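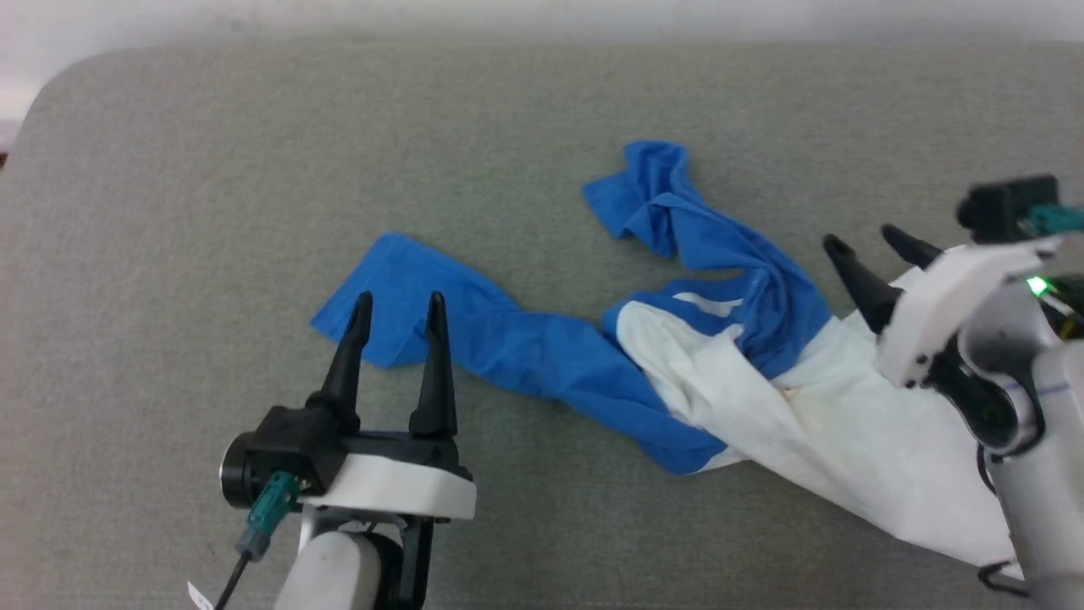 Figure 1. Blue and white cloth on a grey upholstered surface. Note the overlap towards the right.

Unit 6: Sorting and folding mixed items on a soft surface
Household Textile Care, course handout
Prepared by Kamran Mirani. Revised in November with corrections from Darren Haslam.

6.1 Scope

This unit covers the separation, inspection and folding of small mixed loads where no hard table is available. Beds, ottomans, couch seats and padded benches are all treated as soft surfaces. Ironing is covered in Unit 7. Stain chemistry was covered in Unit 4 and is referred to only where it affects the order of work.

Students should have read the Unit 5 notes on fibre types and care labels before the practical.

6.2 Terms used in these notes

Bundle: two or more items in contact, with at least one crossing over or under another.
Free end: any part of an item that can be lifted without moving a second item.
Band: a length of cloth that has twisted or gathered along its long axis.
Flap: a part of an item that lies flat and single, or nearly so.
Nap side: the face of an upholstery fabric that grips cloth laid on it.

A single item can contain both a band and a flap. The blue cloth in Figure 1 does: the left end lies as a roughly rectangular flap, and the cloth to the right of it is twisted. The flap is the better starting point. Lifting at the twisted part tends to tighten the twist and drag the item underneath.

6.3 Separating a bundle

1. Find the free ends of every item before lifting anything. Trace each colour from one end to the other by eye.
2. Decide which item is uppermost over the greater part of its length. Where two items are each partly over and partly under the other, begin with the one that has the flatter free end.
3. Lift the free end to a hand's width above the surface. Do not pull sideways.
4. Hold the second item down with the other hand, close to the crossing.
5. Draw the first item back over the crossing and lay it to one side.
6. Repeat until no item crosses another.

Shaking is permitted for towels and sheets only. Shaking a bundle that contains knitwear can stretch the neck and cuffs, and small items will be thrown clear.

Where white cloth shows as a narrow strip between coloured folds, do not assume it is a separate item. It may be part of a larger white item lying below. Count items after separation.

6.4 Inspection of pale items

Pale items are inspected as soon as they are separated and before any fold is made. A fold hides marks and sets a crease through them. In Figure 1 a faint pale-orange stain can be made out near the middle of the white cloth. A mark of this strength is easily missed under warm lighting, so inspect near a window or under a neutral lamp.

Record the position of the mark, its colour and its approximate width. Do not record a cause unless it is known. Orange and yellow marks have many possible sources (food, rust, cosmetics, dye transfer) and the treatments conflict. Set the item aside and refer to the Unit 4 table.

Keep marked items out of the dryer until treatment is finished.

6.5 Laying out

After separation, lay the items side by side in a loose row. Sorting by colour at this point is useful but not required. The purpose of the row is to expose one working edge on each item and to bring collars, shoulder seams and cuffs into view.

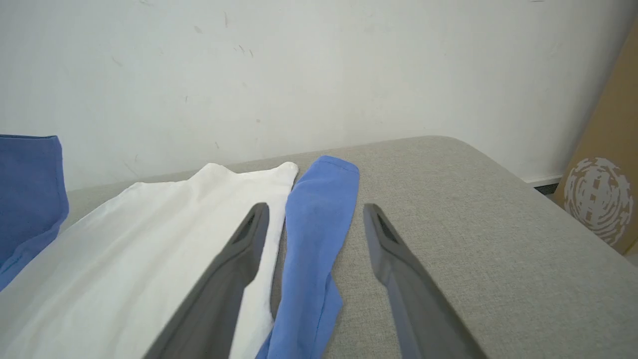 Slight contact between neighbouring items is acceptable in a row. An item that runs beneath the edge of its neighbour should be drawn clear before it is folded. Narrow pieces and loose sleeves need particular attention, as they are easily gathered into the fold of a larger garment.

If the surface stands against a wall, leave a gap of one hand behind the row. Cloth pushed up against the wall will puff at the corners and cannot be squared.

6.6 Folding on a soft surface

Upholstery gives way under pressure. A crease pressed with the palm will therefore be weaker than one made on a table, and two adjustments are needed.

First, fold in halves. Thirds depend on accurate placement, and the nap side tends to hold the lower layer while the upper one moves. Second, smooth outward from the fold line using the side of the hand, with light pressure.

For shirts and tops: face down, sleeves in, sides to the centre, then hem to shoulder. For narrow items: flatten, remove twist, fold once end to end.

6.7 Practical exercise

Work in pairs. Each pair receives one mixed bundle from the Skomska bin and one padded board. One student separates and lays out; the other records. Swap roles for folding. The recorder notes the item count, any marks found and the time taken from first lift to last fold.

In the previous term's trials, 174 bundles were processed and 89 contained at least one item that had been missed in the first visual count. Most were small white pieces lying under coloured ones.

Return the folded items to the bin and hand in the record sheet with both names on it.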